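4.2 Why shared tables stay messy

Our survey of communal work surfaces in Mesten drew 188 replies, which is 90 more than the last one and still fewer than the number of people who complained to us in the hallway. Respondents were asked who had last cleared the table they were sitting at. Most named someone else. Hämmerli and Zaugg found the same thing in office kitchens, where every sink had a culprit and no culprit had ever seen the sink.

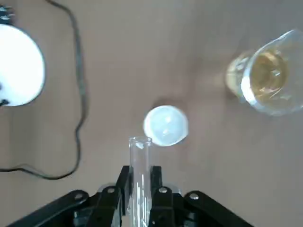 Ownership was the strongest predictor of tidiness, ahead of signs, bins and stern emails. A table with a name attached got cleared by the end of the day; a table belonging to "the group" got cleared before visitors. Color did not help much, though people had strong feelings about it. A plain beige top like the one in Figure 8 was rated "clean" by respondents who had not been asked to look closely, and we suspect that beige has been trading on this for years.
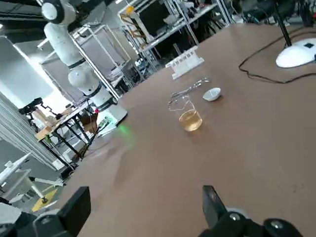

Figure 8. Two work surfaces.

Abandonment is harder to measure than dirt, as the owner of an object will usually claim to be coming back for it. Camenzind's diary study at Isstead logged 1,077 such claims and a much smaller number of returns. Small things were forgiven longest. Respondents would step around a beaker with some yellowish liquid in it, or a pair of tongs propped against the glass, and describe the table as "in use." A coat on a chair was reported within the hour. Scuffs and smudges on the brown top drew no comment at all, and we have left them out of the tidiness score, over Roussel's objection.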